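Knife block

A knife block is a stand, usually kept on a kitchen worktop, that holds knives in slots so that the blades are covered and the handles are within reach. It is one of several ways of storing kitchen knives, along with magnetic strips, drawer trays and canvas rolls.
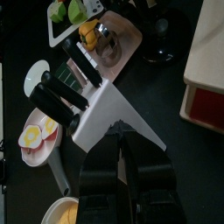
A white knife block among toy kitchen items on a black tabletop.

Form

The most common knife block is a solid or hollow body with a sloping top. The slots run down into the body at an angle, which lets a long knife be drawn out without lifting it high above the worktop. Most blocks have one wide slot or a pair of wide slots for a cook's knife and a carving knife, and a row of narrow ones for paring and steak knives. A round hole is often added for a sharpening steel, and a flat, broad slot for kitchen scissors.

Slots may be upright or sideways. In a block with upright slots the knife rests on its edge or its back, depending on how it is put in. Sideways slots let the blade lie on its flat face and are generally held to be kinder to the edge.

Some blocks have no fixed slots. The body is an open box filled with thin plastic rods, and a knife pushed in from above moves the rods aside. Such blocks take knives of any width, though very short blades can sink too far in.

Materials

Beech, acacia, rubberwood and bamboo are widely used. Wooden blocks are made by gluing boards together with gaps left between them, or by cutting grooves into boards before they are joined. Plastic blocks are lighter and are often given a rubber foot to stop them tipping. Steel and glass are used for the outer shell of some blocks, with a plastic insert inside.

Development

Butchers and cooks long kept their knives in racks fixed to a wall or to the side of a bench. The free-standing block became common in home kitchens in the second half of the twentieth century, when knives began to be sold in matched sets. The block served as both packaging and storage, and many buyers had no reason to get one separately.

Among smaller makers, the Grakis works began by turning out bread boards and moved to blocks made from the offcuts. Its first model had eight slots and was sold without knives. The Cedano block, a later design, had a removable front panel so that the inside could be brushed out. A mail order list issued by the Ramby household stores gave it the stock number 738, and the smaller version 771. Both were dropped when the firm turned to magnetic racks.

Cleaning

Crumbs and dust gather at the bottom of the slots, and damp can lead to mould if knives are put away before they are dry. A wooden block is normally turned upside down and tapped, then cleaned with a narrow brush and a little warm soapy water, and left upside down until dry. Wooden blocks are not suited to the dishwasher. Rods from a rod-filled block can usually be taken out and washed.

Safety

Knives in a block are less likely to cut someone reaching for another tool than knives lying in a drawer. The handles remain in plain reach, however, and households with small children often keep the block at the back of the worktop or in a locked cupboard. Blocks with a catch on each slot have been sold for this purpose.

As a toy

Small knife blocks are found in play kitchens and dolls' houses. The knives in play sets are normally blunt and made of plastic or wood, and in many dolls' house versions the handles are moulded as part of the block and do not come out.

See also

Chopping board
Magnetic knife rack
Sharpening steel
Play kitchen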